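Subject: Re: [tetotitz-owners] Letting out the cottages, second go at the house folder

Hello all,

Thanks for this, it's saved me writing the same thing myself. Quoting the bit I'm replying to:

> We've had the ground floor at Flevwood on the books since January and
> the bookings are fine, but I get messages all day long. Where's the
> stopcock, which bin, can we bring the dog. Has anyone got a house
> folder they'd be willing to share? Ours is one sheet of paper and it
> still mentions the old boiler. Also, does anybody charge extra for
> late checkout, or do you just let it go?

I've got one, yes, and you're welcome to it! It's on its third rewrite. The first ran to 24 pages and I don't think a single guest got past the wifi code. The current one is five sheets in plastic sleeves, hung on a hook by the back door at Erkatero, and the messages have dropped right off (apart from the dog ones, I'll never stop the dog ones).

What goes in mine, in the order guests seem to want it:

1. Getting in. Key safe, which way the door sticks, where to park without blocking the lane. I send this sheet by email as well, the night before they arrive.

2. Heating and hot water. One paragraph and no more. I used to put the whole programmer manual in and people would press everything. Now it says which button gives you an extra hour and please leave the rest alone.

3. Kitchen. Where the spare bulbs and dishwasher tablets are, how to light the hob, and please tell me if you break something so I can replace it before the next lot come. I don't charge for crockery and I say so, and people own up much more readily.
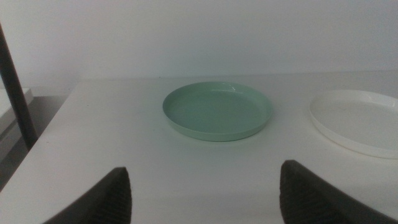
4. Bins. Recycling out by 7 in the morning, food waste in the small caddy with the lid locked or the foxes will have it.

5. Leaving. Windows shut, heating down, key back in the safe. I don't ask anyone to strip the beds. I know some of you do, but I stayed somewhere last summer with a checkout list as long as my arm and it rather soured the last morning.

On late checkout, I charge 20 for anything up to two in the afternoon, and only if there's no changeover that day. Tanguy (the laundry people, not the paint shop) need the linen by noon on a changeover, so it's a flat no then and I've stopped feeling bad about it.

One more thing while I'm here. If you haven't looked at your contents cover lately, do. Mine had a limit of 2000 for anything kept in outbuildings, and I'd got the bikes, the kayak and the good garden chairs all in the shed. I had to ring up and have it changed, and it took most of an afternoon.

I'll put the folder text up in the files area tonight. Take out the bit about the ferry, it only makes sense for our end of the bay.

All the best from Erkatero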